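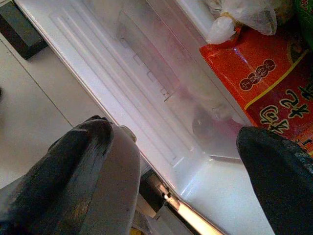
Florard Learning > Science at Home > Kitchen and Laundry > Cold Air, Moving Air, Spinning Water

This site uses cookies to remember your reading level. By reading on, you accept them.

Cold Air, Moving Air, Spinning Water

A refrigerator, a fan and a washing machine all plug into the wall. All of them can make a humming sound. They do very different jobs. This page is about how each one works, and you can find all the parts we talk about by looking around your own home.

The refrigerator

A refrigerator is a box with thick walls. The walls are filled with foam, and the foam makes it hard for heat to get in. Around the door there is a rubbery strip called a seal. When you close the door, the seal presses against the box and closes the gap.

Most people say that a refrigerator "makes cold." Scientists describe it another way. They say that it takes heat out. If you put a jar of warm soup in the refrigerator, the heat in the soup moves into the colder air around it. Then the heat moves into a special fluid that runs through thin pipes. The fluid carries the heat to pipes on the outside of the box, often at the back, and the heat goes into the room. Those outside pipes can feel warm. Ask an adult before you go looking for them.

Water freezes at 32 degrees Fahrenheit. The main part of a refrigerator is kept a little warmer than that, so milk stays milk and lettuce doesn't turn to ice. The freezer is kept much colder.

Inside the door there are long trays called door bins. They are usually plastic, and many can be lifted out and washed in the sink. A door bin has a rim along the front so that things don't slide out when the door swings. Some bins have ridges or notches molded into them. Ridges make thin plastic stiffer. You can test this with a sheet of paper. Lay it flat between two books like a bridge and put a coin on it. The paper sags. Now fold it back and forth like an accordion and try again. It will hold the coin, and probably several more.

The door is the warmest place in the refrigerator. Each time it opens, the bins swing out into the room. That's why ketchup, mustard and jam are good things to keep there, and eggs and milk do better on an inside shelf.

Where the cold air goes

Cold air is heavier than warm air. To be exact, a cup of cold air weighs a tiny bit more than the same cup filled with warm air. So cold air sinks and warm air rises. Open a refrigerator door with bare feet and you may feel the cold on your toes first.

The same thing happens in a whole room. Warm air from a stove or a heater goes up and spreads out under the ceiling. The air near the floor stays cooler. In a tall room the difference can be quite large – you might be comfortable standing up and chilly lying on the floor. 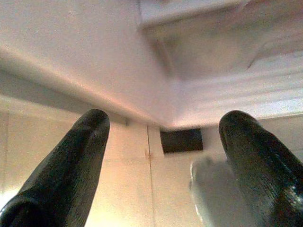
Does leaving the refrigerator open cool down the kitchen? One reader in Mukilier tried it for a few minutes last July and wrote to tell us the floor felt nice but the rest of the room didn't change, and that the ice cream got soft.

The reader's floor felt nice because the cold air sank. But remember where the heat goes. The refrigerator takes heat from inside the box and lets it out into the same kitchen. With the door open it has to run and run, and the motor gives off heat too. After a while the kitchen ends up a little warmer than when you started. The food warms up as well, and then it can spoil. Please keep the door shut.

The fan

A fan has a motor and a set of blades. The blades are tilted, so as they turn they push air forward. In front of the blades, and usually behind them too, there is a guard. The guard lets air through and keeps fingers out. Never push a finger, a pencil or anything else through it.

Many fans stand on a pole with a wide base. The base keeps the fan from tipping over. The buttons are often on the base, and each one picks a speed.

A fan doesn't cool the air. If you put a thermometer in front of a fan in an empty room, the number stays the same. But people feel cooler in front of a fan, and there is a good reason. Your skin always has a little water on it from sweat, even when you can't see it. Moving air helps that water dry. When water dries, it takes heat away with it, and the heat it takes comes from you.

Try this. Wet the back of one hand and keep the other hand dry. Hold both in front of a fan, well back from the guard. The wet hand will feel much colder.

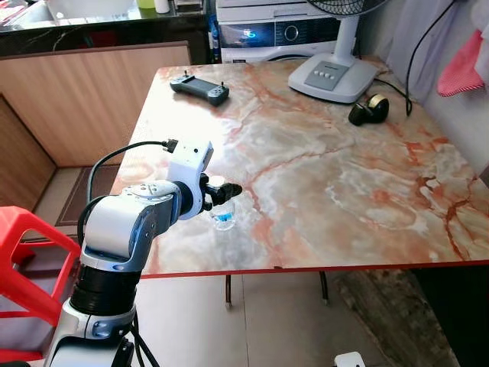

A fan on the table and a washing machine behind it.

The washing machine

A washing machine with its door on the front is called a front loader. Inside is a metal drum full of small holes. Water comes in through a hose and mixes with the detergent. The drum turns slowly. It lifts the clothes up one side and drops them back into the water, over and over. The dropping and rubbing loosens dirt, and the detergent helps the dirt float away.

Then the dirty water is pumped out, clean water comes in to rinse, and the machine spins. In the spin the drum turns very fast. The clothes are pressed against its wall, but water can pass through the holes, so out it goes. At the end the clothes are damp and lighter than before.

A dial on the front is used to choose the kind of wash. Towels can take a long, hot wash. A wool sweater needs a cool, gentle one, or it may shrink to fit your little brother.

Words to know

Seal: the soft strip that closes the gap around a door.
Motor: a machine part that uses electricity to make something turn.
Drum: the round metal part of a washer that holds the clothes.
Evaporate: to dry up and go into the air.

Something to try at home

Hang two wet socks in the same room. Point a fan at one of them. Feel both every half hour and write down which one dries first.

Get the Florard Learning newsletter once a month. Ask a parent or teacher to sign up for you.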